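Two Grippers and a Box of Soft Things

November 10, 2019

I have had the arm on the bench since August and most of that time it has carried the same gripper, the Collet. It came with the arm, it has two metal fingers, and I never had much reason to take it off. Last month I bought a used Detetti from a seller on Stutent for 110 dollars and decided to run the two against each other before I settled on one for the winter.

The Detetti also has two fingers, but they are rubber and they flex. The ad said 2,000 cycles on the clock. I have no way of checking that. The pads were shiny in places and one of the mounting ears had been glued. It fit the wrist plate after I opened up two of the holes.

Both grippers run from the same Wevov controller. I like the Wevov fine. The setup page is ugly and the manual is a bad scan, but it keeps its settings when the power goes, and the old one did not. The only real trouble I had was the close command. The Collet wants a position and the Detetti wants a force, and the controller has one field for both. I typed 600 into it with the wrong profile loaded and the Detetti shut hard enough to pop a pad off. I found the pad under the radiator.

For the test I wanted things that give when you squeeze them. Blocks and cans tell me very little, as both grippers pick those up all day. I filled a box with socks, a sponge, a stuffed rabbit, some fabric shoes and a rolled dish towel. Each item got 15 tries per gripper from the same starting spot, with the wrist camera on. A try counted if the item came up, stayed up while the arm swung over, and went down where I wanted it.

The Collet fingers are scuffed by now, mostly from my own early mistakes with the table height. The scratches show up well on the wrist camera, and so does how far each finger is from whatever I am trying to grab, a thing I can't judge from my chair.

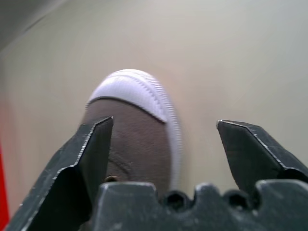 Wrist camera view with the metal fingers. More room on the right side than on the left.

That gap on one side is what I spent most of an evening on. When the fingers close on something soft and off center, the near one gets there first and pushes. A hard object slides over and ends up in the middle. A soft one folds, or rolls, and by the time the far finger arrives the shape has changed. I moved the approach point over a little, ran the shoes again, and the results got better. I should have done that first. It meant throwing out a set of numbers I had already written down and starting the item over.

With the approach fixed, the Collet did well on the shoes and the rabbit. It was poor on the socks. The tips come in narrow and a thin sock just gets pushed flat against the table. The Detetti was the other way around. It scooped up socks without any fuss, and it was the only one that could take the dish towel by the roll without undoing it. On the shoes it let the heavier end swing, and several of them twisted out on the way over.

The sponge was a tie. I would leave it out next time.

Changing from one gripper to the other takes four screws and a cable. The cable is the slow part. The Collet plug is keyed and the Detetti plug is not, so I put a dab of nail polish on one side of it and on the matching side of the socket.

For now the Collet is back on the arm. Shoes are most of what I want to sort, and I trust the metal fingers to be in the same place tomorrow. The rubber ones sagged a bit by the end of a long run and I had to zero them again. If I can find a set of new pads for a fair price I will give the Detetti another turn, this time with the force set low from the start.

Next I want to try soft tape on the Collet tips. I have two kinds in the drawer and I will start with the thinner one.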